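Cuántas demostraciones hacen falta, y cuáles

En junio terminamos de revisar los resultados de un trabajo sobre aprendizaje por imitación en el que llevábamos demasiado tiempo metidos. El dato que más se ha comentado es que una política entrenada con 1280 demostraciones rindió casi igual que otra entrenada con 3000. Me parece que se ha leído mal, y quiero explicar por qué.

La lectura rápida dice que sobran datos. Varios compañeros de otros laboratorios me han escrito en ese sentido, alguno con alivio evidente, porque grabar demostraciones por teleoperación es caro y aburrido. Pero los dos conjuntos se construyeron de forma distinta. El grande lo grabaron dos operadores expertos, con los objetos colocados casi siempre en las mismas zonas de la mesa. El pequeño lo grabó más gente, con objetos elegidos sin mucho criterio y con la instrucción expresa de no ordenar nada antes de empezar. La comparación mide las dos cosas a la vez, cantidad y variedad, y no permite separarlas. Así lo pusimos en el informe, en un párrafo que al parecer se salta todo el mundo.

Mi opinión es que el efecto viene sobre todo de la variedad, y dentro de ella, de una parte que solemos despreciar: los intentos torpes. Cuando un operador experto coge un objeto, va directo. La política aprende una trayectoria limpia y no ve nunca qué hacer si la pinza llega dos centímetros a la izquierda. Un operador novato llega mal, se para, retrocede y vuelve a entrar. En Skarbridge, donde hicimos la primera fase, esos episodios se borraban por norma. Helmi Manninen propuso conservarlos, siempre que el episodio acabara con el objeto en su sitio, y tardamos meses en hacerle caso.

El segundo asunto es la cámara de muñeca. En nuestros ensayos, quitarla perjudicó más que quitar la fija, y eso tampoco me sorprende. La vista fija informa de la disposición general, pero un recipiente grande cerca del objetivo tapa media mesa y no hay nada que hacer. La de muñeca tiene siempre los dedos de la pinza en el mismo lugar de la imagen, y esa referencia constante vale mucho en los últimos centímetros. A cambio, pierde de vista el conjunto, y durante buena parte de un episodio puede no mostrar nada que se pueda agarrar. Quien filtra automáticamente esos tramos por considerarlos vacíos está quitando a la política la ocasión de aprender a buscar. Urho Partanen no está de conmigo de acuerdo en este punto — cree que con una buena vista fija basta para la búsqueda — y es justo decir que no tenemos todavía un experimento que lo resuelva. 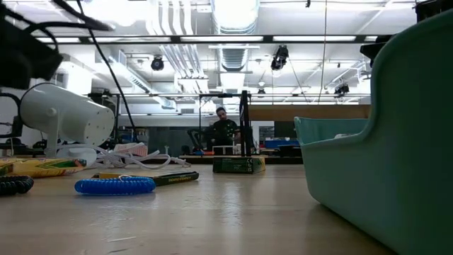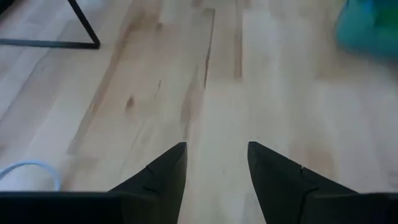
Fouad El-Sayed
Responsable de evaluación, proyecto Kulumico

Queda la cuestión de cómo se evalúa. Seguimos publicando un porcentaje de éxito sobre 90 ensayos, calculado en la misma sala donde se grabaron los datos y con la misma luz en el techo. Ese número sirve para comparar dos versiones del mismo sistema. No sirve para afirmar que el sistema funciona en otra parte, y sin embargo es lo que se cita.

Yo pediría que cada trabajo incluyera una evaluación hecha por personas ajenas al equipo, con objetos que ellas elijan y sin avisar. Minttu Eskola lo hizo con nuestro sistema y el resultado fue bastante peor que el nuestro. Lo publicamos en el anexo; debió ir en la primera página.

También pediría que se publicaran los episodios descartados junto con el criterio de descarte. Ocupan disco y dan una imagen menos brillante del laboratorio, pero sin ellos es imposible saber qué se ha enseñado de verdad al robot. Los nuestros de la segunda fase están ya disponibles para quien los pida. Los de la primera se borraron.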